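Open Day at the Burix Workshop
January 2023

Burix opened its workshop to visitors for the afternoon, and we went along with a group from the local makers' club. The building is an old print shop with 900 square feet of floor on the ground level, and most of it is now given over to test benches. Santosh Prajapati showed us in, gave a short safety talk and let people wander between the stations. Tours ran for 55 minutes each, with a break for coffee in the front office.

The picking station drew the biggest crowd. Xinyi Song has been working on it for two years, first at Odatard and then here. Her interest is in mixed bins, where nothing is the same shape or weight as the thing next to it. She talked us through how a grasp is chosen and took questions between attempts. Several people wanted to know about clear plastic, and she said it is still one of the harder materials for the cameras to read.

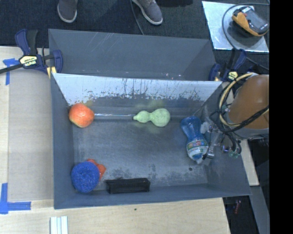
The gripper at the blue bottle. The apple-like fruit and the green gourd are at the back of the bin.

Visitors could suggest which item to try next. The younger ones kept asking for the fruit. Xinyi also passed around a tray of worn gripper fingers so people could feel how the surfaces change with use – the older ones were noticeably smoother.

After the break Santosh gave a talk on the second floor about the company's work with Dwivedi, a packaging firm that wants help with sorting returns. He had a few slides and a good deal to say about conveyor speeds. There was time for questions, mainly about cost and upkeep.

The next open day is planned for November. Places are free but need to be booked through the front office. Groups of more than ten should call ahead.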